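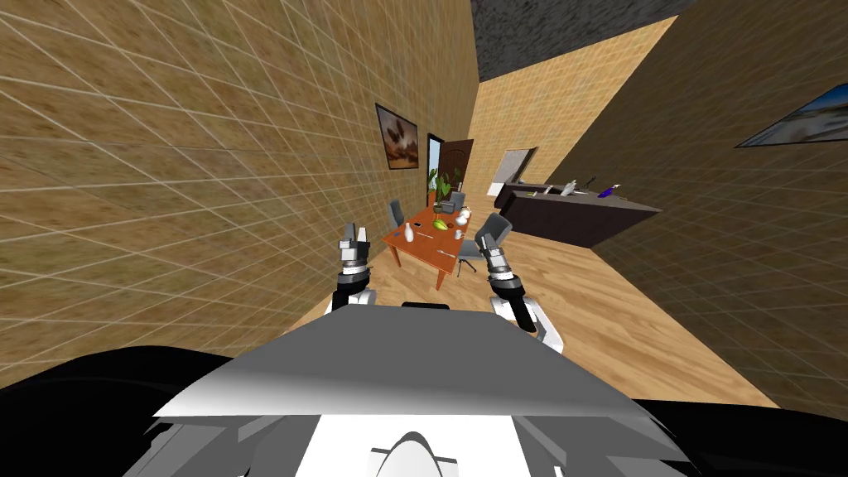
How long should a sourdough starter sit in the fridge between feedings before you worry about it? Two weeks is fine for a stiff starter kept at 38°F, and a month is usually survivable if you give it a few warm feedings before you bake with it.

I get that question by email more than any other, so it goes at the top. The rest of this post is about the stiff starter itself, which I switched to in September after years of keeping a liquid one.

**Ratios**

My liquid starter was 100% hydration, equal weights of flour and water. The stiff one is 53%. For a normal feeding I use 20 g of old starter, 60 g of flour and 32 g of water. Anyone checking the arithmetic will notice that this carries over a little water from the old starter at the same 53%, so the number holds from one feeding to the next. If you are converting from liquid, it takes a few rounds at these weights before the carryover stops mattering.

The flour is a blend, four parts bread flour to one part whole rye. I tried it without the rye and the rise was slower and less regular. Rye brings more enzyme activity and more minerals, and the starter responds to both. I have not tried whole spelt. Chenxi Tan has, and reports that hers went slack by the second day.

**Mixing**

At 53% you can't stir it. It has to be kneaded by hand until there is no dry flour left, then rolled into a ball and pushed into the bottom of the jar. I cut a cross in the top with scissors. When the cross has opened flat, it's close to ready. Straight sides on the jar help, and so does a rubber band at the starting level. Leave the lid loose.

At 76°F mine triples in seven hours. At 68°F, which is what my kitchen does in December, it needs closer to eleven. I gave up heating the whole room and now use the oven with only the light on, door cracked with a wooden spoon. With the door shut it climbs past 85°F, and the starter comes out smelling of nail polish remover. That smell is fixable. Two feedings at a cooler temperature cleared it.

**Acidity**

People say that stiff starters are more sour. People also say they are less sour. Both can be true, depending on temperature and how long you let them go. A cool, dry dough slows the bacteria more than I expected, and my bread has come out milder since the change. I checked with pH strips for a while, but the strips I had were only good to half a unit and the color was hard to read against rye. A meter would settle it. I haven't bought one.

Jianhua Shen wrote to argue that my milder bread comes from the shorter bulk ferment and has nothing to do with the starter. He may be right. I changed both in the same week, which was poor method, and I should go back and bake the old bulk time with the new starter.

**Storage**

Feed it, leave it at room temperature for two hours, then refrigerate. It will rise a bit further in the cold and stop. To bring it back, take 20 g from the center of the ball, where it hasn't dried out, and feed at the ratio above. Throw out the skin. Gray liquid is rare at this hydration. Pink or orange streaks mean the whole jar goes in the trash.

For a backup, smear some thin on parchment, let it dry for a couple of days and crumble it into an envelope. Mine is in the freezer behind the peas. The last one I revived took five days to get back to full strength, with very little happening for the first two.

Next up is the same starter in a panettone dough, using the butter percentages Mirjana Kadrić sent me. The first attempt fell out of its paper while hanging upside down, so the numbers will have to wait for another post.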